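Workshop notebook – Menzies bench
08/10/2026

Sole bonding on the Ultar trainer, second colourway (grey upper, green lining). The first lot peeled at the toe after 20 km of wear, so the Plaltel adhesive was swapped for the Piltau water-based one. Two coats, 10 minutes between them, then pressed.

Peel numbers are better at the heel. The forefoot is still patchy – primer probably too thin along the flex grooves. Weighed the left shoe at 325 g, nearly the same as the June sample.

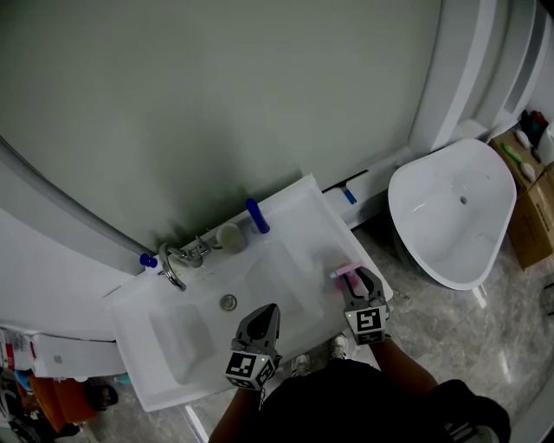 Pink toothbrush at the sink, right-hand gripper.

Lining dye: rubbed with a damp white cloth, slight green transfer at the collar. Supplier says it's fixed in the next roll. Want to see that before we cut any more. Lace loops on the grey pair are set too close together and the tongue drifts outward. Moved them on the pattern, not yet stitched.

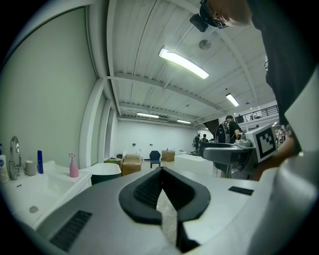
To do
– re-prime forefoot, press again
– new collar foam, softer grade
– ask Plaltel to take back the unopened tins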